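Fault note on the Trakik hand-held gripper, firmware 2670. Posting it in pieces.

1/ Symptom: grip force keeps climbing after contact. On rigid items you barely notice. On soft packs the fingers go on closing.
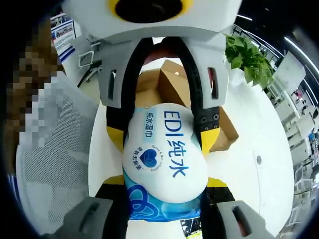
Wet wipes between the fingers. Soft packs are the worst case.

2/ Log shows the force reading frozen at 67 while the motor current rises. The controller thinks it's short of target, so it pushes harder.

3/ Mohandas Alva traced it to a stale sensor value after a dropped packet. No timeout on the read. 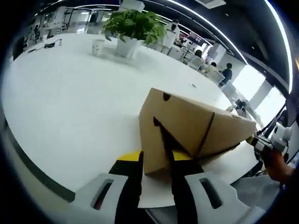

4/ Cardboard hides the fault until a panel buckles, so don't clear a unit on boxes alone. Fingers out of the gap while it's powered. The release button is ignored during the fault; pull the battery.

5/ Rolled back to the July build. Patch adds a timeout and a hard current limit. Still testing.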